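Hi all,

Big thanks to Precious for the tips last week, they got me going again! I'm still working through the kitchen set for Brumura, driving the simulated arm by remote control, and I'm having way more fun than I expected.

On 2024-03-06, Precious Van der Merwe wrote:
> Go slower near the shelves than you think you need to.
> The policy copies your hesitations too, so if you want to
> stop and look, do it before the arm goes in.

I took that to heart and redid all my fridge demos (138 of them, phew). The simulated kitchen is the same one Nattawut set up.

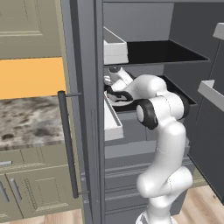
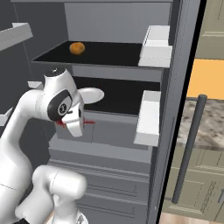
The strawberry, between the fingers: 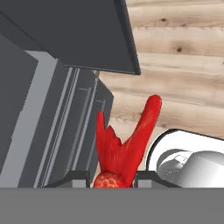

What helped me most was turning the speed scaling down to half and keeping my wrist relaxed on the controller. My old habit was to fix the approach angle at the last second, and you could see the trained policy doing the same little wiggle on playback. Cute, but no good! The new demos are longer, roughly 2,303 steps for the slowest one, and I'd still take them over the fast ones any day.

Question for the list: do you trim the pause at the start of each demo, or leave it in? Loretta trims, I've been leaving it, and we'd love to train both ways and compare.

Cheers,
Rohani

Comments (2)

Pornthip Thammasiri
I trim, but I keep a short bit so the arm isn't already moving on the first step. Please post the comparison!

Loretta Rosenthal
Team trim, obviously. Rohani, I'll send you my script tonight.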